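26 July 2019

Budget day, sort of. I've been putting off the gripper order since June and the quote from Grevcombe runs out soon, so I sat down with a coffee and the spreadsheet and tried to be a grown-up about it.

Where we're at: the arm is sorted, the controller is sorted, and everything left to argue over is the end of the arm. Grevcombe want $1,389 for their parallel two-finger unit with the flat fingers it ships with. Amato have a softer one with padded fingers for a fair bit more, plus freight, plus a power supply they reckon we need and I reckon we don't. I've emailed to ask. If anyone in the workshop has a spare 24 V brick lying about, please write your initials next to this and I'll come and pinch it.

My leaning is still to keep the money in our pocket and get as far as we can in the sim first. The Kademon licence is paid up, it costs us nothing to drop a fake cup in front of fake fingers all arvo, and I'd much sooner find out on screen that we need a wider stroke than after the box has been opened and we can't send it back. Been at it since lunch with the cup on its side, which is the case I care about for the sorting job. Upright cups are easy money. One lying down, tapered, with the open end toward the gripper, gives you a choice: go over the outside of the wall or put a finger in the mouth and pinch the rim. I keep changing my mind about which one I'd want to pay for.

If we go rim pinch, the stock fingers might do, and then the Grevcombe quote is the whole spend. If we go around the outside, we need the opening to clear the fattest part of the cup with room to spare for a sloppy approach, and that's where the Amato starts to look less silly. Third option is to print our own fingertips – 40 bucks of filament, tops, and I like the colour we've already got.

Things to chase:
Stroke figure from Grevcombe in writing (the brochure and the drawing disagree, grr)
Whether Grirport will take the old vacuum head as a trade-in
Lead time. Last order took 13 weeks and I'm not doing that again
Spare fingers, 2 sets, whichever brand we end up with
Put a proper texture on the sim table at some point, the plain brown is doing my head in

Also need to ask for the bench space by the window before the mill people get it. The footprint is fine, I measured it twice, but the cable run to the wall is going to want a cover or someone will go flying over it.

Leaving the quote unsigned tonight. More sim runs tomorrow with the fingers opened out further, then I'll decide!
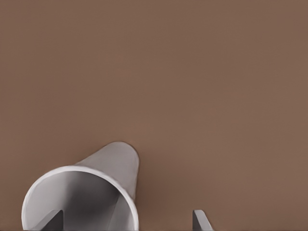 Sim view, cup on its side, fingers apart.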